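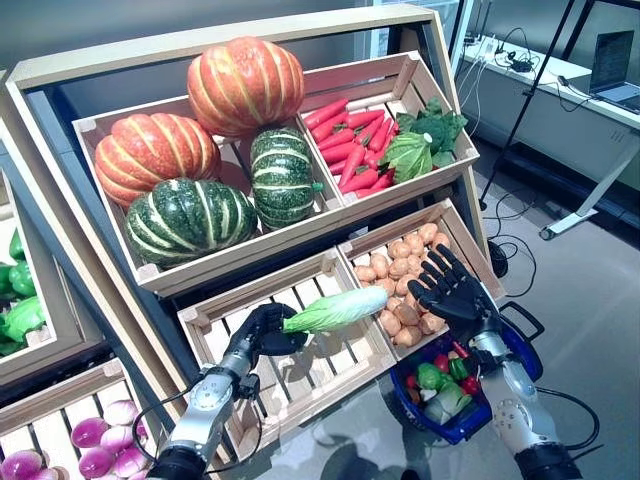
Home | Layouts | Item list | Care | Changes | Contact

Print this page | E-mail this page

Reading time: 4 minutes

# Clakeck Greengrocer Set

Notes on the pretend greengrocer's display: what goes where, how the baskets are used, and how to put the stand back in order. Read it with the item list, which gives each piece of produce its own line.

Maintained by Annatjie Dlamini. Layout drawings by Demetrius Fitzsimmons.

## What the set is for

The set is a small shop floor. There are tilted wooden stands, slatted crates that sit on them in two tiers, artificial fruit and vegetables, and shopping baskets. It is used for picking, sorting, restocking and shopping-list tasks. Nothing in it is edible and nothing in it needs chilling.

The full inventory runs to 351 lines. Most of those are single pieces of produce. Crates, stands and baskets are at the end of the list, along with price cards, which are kept in a drawer and only come out for the spelling and number tasks.

## The vegetable stand

The stand has a pale frame and a dark inner panel, and it leans back a little. Crates go on it two up and two down.

| Crate | Contents |
|---|---|
| Upper left | Orange pumpkins with cream ribs, dark green striped squashes |
| Upper right | Carrots, with leafy greens and broccoli-type heads beside them |
| Lower left | Napa cabbage |
| Lower right | Potatoes |

Notes on the table:

- Carrots lie on the diagonal, tips to the lower left, tops towards the back.
- Potatoes are filled to the rim. If the crate looks low, check under the stand before taking any from the spares box.
- Put the big pumpkin at the back of its crate and the flat squash at the front. The other way round, the squash can't be seen.
- Green peppers belong to the neighbouring stand, above the round cabbage.

Leeks don't have a fixed crate in layout 2. They go wherever the task sheet puts them, and the sheet should say so. If it doesn't, write it in.

## Baskets

The shopping baskets are plastic with slotted sides and one carrying handle. Stand the basket on the floor close to the crate being worked from, handle folded to one side so that it isn't across the opening.

Long items are the awkward ones. A leek will lie across the front of a basket quite happily if it goes in last. Put in first, it props everything else up and the round things roll about on top of it.

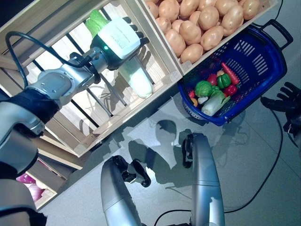

A mixed basket is the usual finishing point for a shopping task. The standard list for this stand is:

1. one round cabbage
2. one green pepper
3. one red pepper
4. one tomato
5. one carrot
6. leeks, number given on the sheet

Order of picking is free unless the sheet says "in order". Please don't tip the basket out over the crates at the end. Peppers get in among the potatoes and then turn up a week later in somebody else's count.

## Putting the stand back

Start with the top tier. Anything dropped while you are reaching up lands in the lower crates, so those are best left until last.

1. Empty every basket by hand, one item at a time.
2. Return items to the crates in the table.
3. Turn labels and stickers to the back.
4. Check the floor, including behind the legs of the stand.
5. Tick the sheet.

A full reset takes one person 28 minutes if the crates have been mixed. A single basket takes hardly any time.

## Care

Wipe the produce with a damp cloth. The leafy pieces hold dust in the ruffles and are better done with a soft brush. Don't soak anything, and don't use spray polish on the crates, as it makes the slats slippery.

Loose slats should be glued and clamped overnight. Demetrius has the clamps.

## Words used in the records

There are 1414 task records so far. These terms should be used the same way in all of them:

- **crate**: one slatted wooden box
- **tier**: the upper or lower row of crates on a stand
- **stand**: the frame and everything on it
- **basket**: the plastic carrier on the floor, never a crate
- **leek**: any long piece with a white stalk and green top, including the ones the old Sydorenko list called "spring onion, large"
- **napa**: the long pale cabbage. Plain "cabbage" means the round one

## Changes

- Layout 2 replaced layout 1 in December. Potatoes moved down a tier.
- Old Ferkow item codes dropped from the list. They are kept in a separate file for anyone with older sheets.
- "Swede" removed. We never had one.

## Still to do

- Drawing for the fruit stand
- Decide whether the napa needs its own basket list
- Ask Vekeo about replacement handles

Corrections to Annatjie, please, with the item line number.

Print this page | E-mail this page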